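Ulwood Prize Draw – Operations Meeting
Minutes, 30/08/2018

Present: Yae Onishi (chair), Yasuo Okabe, Itsuki Kinoshita, Haruto Sugiyama (minutes)
Apologies: Yoshinori Tsuchiya

1. Previous minutes
Approved with one correction: the April draw used the Flesto entry list, not the Drultness list.

2. Duplicate entries
IK reported 200 duplicate online entries in the current draw. All share a mailing address with an earlier entry. Agreed to keep the first entry per household and void the rest – notice to go out by email.
Action: IK

3. Unclaimed prizes
Three second-tier prizes remain unclaimed. Claim period is 21 days from the date on the winner letter. YO asked that the wording on the claim form match the rules page. Okabe to send revised text to Tsuji for printing.
Action: Okabe 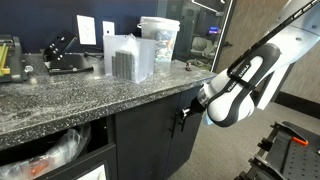 4. Entry form
The postal code field rejects codes entered with a space. Fix is ready but not tested. Release held until the current draw closes.
Action: HS

5. Other business
Winner list to be posted five working days after each draw – no change to format. Tsuchiya's item on mail-in entries carried over to the next meeting.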